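Ireck Investors Circle - Minutes of the Monthly Meeting
14 Oct 2019

Present: Krishnamoorthy Amin (chair), Nandini Chettiar, Dinesh Arumugam, Recep Türkmen
Minutes taken by: Muthu Menon

1. Previous minutes
Were read and accepted with one correction: the Kotian bond fund was sold in two parts, not in one.

2. Wallet custody
Mr. Arumugam reported that the test of the Risora hardware wallet is finished. Access to the shared coins will need three signatures. Ms. Chettiar asked what happens when one signer is traveling - the chair will write a short rule for this.

3. Monthly contribution
The contribution stays at 74 dollars per member. The cash balance is 1316 dollars. Mr. Türkmen proposed to put nearly 11 percent of it in Ballent shares. Two were in favor, three against. The proposal can be brought again in January.

4. Exchange fees
Mr. Menon will compare the fees of the two exchanges we use and send the table to all members by e-mail.
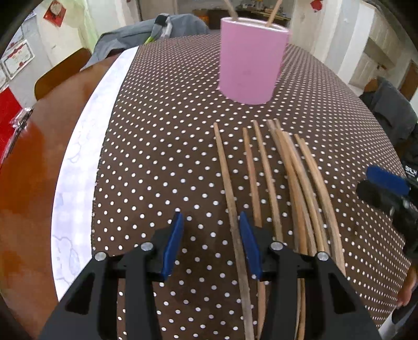
5. Any other business
Ms. Chettiar asked that price charts are sent before the meeting, so that members have time to read them. Agreed.

Filed under: Minutes, Digital Assets

Recent items
Signing rules for shared wallets (draft)
Kotian bond fund - closing note
How to propose a purchase

Last updated by M. Menon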